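Filed under: Weekends out, Machines, Vonport
Search this blog Type and press enter

A Sunday with the small robots

I have lived in Vonport for six years and I had never gone inside the old rope works on Bretarlow Street. From the outside it looks closed. But in March there was a paper sign on the gate that said "Phelan Workshop, open day, everyone welcome, shoes must be closed", and since I had closed shoes on my feet and no plans until the evening, I went in.

First I should explain what I knew about robots before this day, so you can judge how much to trust me. I knew very little. I worked for two summers in a bottling plant in Gernstead, where there was a big yellow arm behind a fence that moved crates onto pallets. We were not allowed near it. It did the same movement all day and if one crate arrived crooked, a light went on and a man came with a stick. This was my complete education in robotics.

Phelan is a different kind of place. They have a long hall with a high ceiling, and on the ground floor they teach evening courses, and behind a glass wall they keep the arms. The arms are small. I expected something taller than a person, and the one they demonstrated would fit on my kitchen counter if I moved the bread box. The entrance was free, but they asked for your zip code on a sheet, and they gave every visitor a numbered sticker. I had number 54.

The demonstrations were every half hour, with 18 people at a time. I had to wait for the second one, so I drank a coffee from a machine that gave me a soup cup (the coffee was fine) and I read the posters on the wall. One poster explained that the workshop had recorded 216 short sessions of a person guiding the arm by hand, and that the arm learned from these. I read this poster three times. In my first language we have one word for "to learn" and another for "to be trained", and the poster used both in English as if they are the same. I still think about which one is correct.

When our group was called, we stood behind a line of tape. The woman who led the demonstration had a very quiet voice, and she did not use the microphone that was lying next to her, so we all leaned forward like people listening at a door. I liked her for this. She said that she would not show us anything impressive, and that if we wanted to be impressed there was a man upstairs with a drone.

The task of the day was "find the toy, pick it up, put it somewhere else". That was all. She told us that the arm has a small camera close to its fingers, and that it works from what this camera sees. We could follow the same view on a screen on the wall. I advise everybody who goes to such a demonstration to look at the screen and to leave the arm for later, because the arm from outside looks sure of itself, and on the screen you understand how little it has to work with.

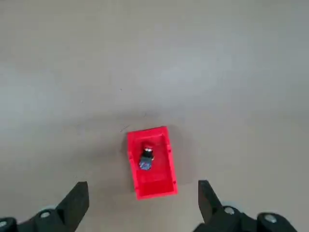

The camera's view on approach: red tray, small toy figure, and the two fingers open.

I found this picture strangely calm. So much pale floor, and then this one red thing. I also noticed that the figure has red on top, against a red tray, and I asked whether this makes the work harder. The woman said that it was a fair question, and that for some programs yes, because the edge between the two is not so clear. A person has no trouble, she said, but a person has also seen many toys in life.

A boy in front of me asked why the tray was not straight. She answered that she does not measure the position when she puts it down, and that the crooked placing is part of the exercise. If the tray were always in exactly the same place at exactly the same angle, the arm could simply repeat a memorized movement, like my yellow colleague in Gernstead. I did not tell her about my yellow colleague but I was thinking of him.

Then she let it run. The first attempt failed. The fingers came down, closed next to the toy and went up again with nothing. Some people laughed a little, not in a bad way. The second attempt was better until the moment of lifting, when the figure turned between the fingers and fell back into the tray with a small click. On the third attempt the arm took it by the middle, lifted it, stopped for a second as if it wanted to remember something, and carried it to the side. We applauded. I have been to concerts where I applauded with less feeling.

What surprised me most was the speed. I imagined that everything would be quick, and it was slow, slower than my grandmother threading a needle. The woman explained that they limit it on purpose when visitors are in the room, but also that for a small object it is simply better to come in slowly. There is a short list of things that she corrected for us in the same patient way, and I wrote them on the back of my sticker sheet:

The fingers do not feel anything in this model. It knows how far they are closed, and from this it can guess if there is something between them.

The camera moves together with the hand, so the picture changes the whole time. At the end of the movement, the thing you want to take is often half hidden by your own fingers.

Light is a bigger problem than people believe. In the afternoon, when the sun arrives in the hall, they close the blinds or they start to get different results.

Somebody asked what it costs, as somebody always does, and she said that the answer depends on how many times you want to repair it yourself. Somebody else asked if it could fold laundry. She closed her eyes for a moment. I believe she hears this question every day.

After the demonstration we were allowed to try guiding an arm ourselves, on a second table. You hold a kind of copy of the arm, and the real one follows. I was sure that I would be good at this. I play table tennis, I can sew a button, I am not a clumsy man. I knocked over two wooden blocks before I touched the one I wanted. The difficulty is that you want to look at your own hand, and your own hand is in the wrong place. A girl who was perhaps nine years old went after me and put three blocks on top of each other without stopping to breathe. Her father looked at me with sympathy.

They told us that before a new task works well they usually want 100 recordings of it, sometimes more. After my turn at the table I look at this number differently. Every one of them is a person standing there, guiding the hand, putting the toy back, starting again. I had imagined that the work of a robot begins when the person goes home. Here the person is very much present, with a sore shoulder and a cup of tea going cold on the windowsill.

I went upstairs also, to be polite to the drone. It was loud and it flew in a net, and there were many more people there. I stayed for five minutes. Then I went down again and stood behind the tape for another demonstration, although my sticker was already used, and I saw the arm succeed at the first attempt. I was almost disappointed. With the failures I had understood more.

Some practical notes, if you want to go. The entrance is from Bretarlow Street, not from the river side, where the gate is locked and you will walk all the way around as I did. Bus riders should get off at the fish market and not one stop later. There is an elevator, but you need to ask for it at the desk. Children can come, and the second table is really made for them, whatever I did there. Bring something to eat, because the only food was a plate of cookies and by four o'clock there was only the plate.

The desk told me that the evening courses start again after the summer, and that you do not need to know programming for the first one. I took a leaflet. It is on my refrigerator now, under the magnet shaped like a lemon, together with the sticker with number 54. My wife asked me if this means that we are getting a robot. I said that for the moment I will pick up the toys from the floor by myself, and she said that this would already be news.

If someone who reads this has done the beginner course at Phelan, please write to me in the comments. I would like to know if it is held in the big hall or in the rooms at the back, and if they heat it in winter, because in March I kept my coat on the whole time.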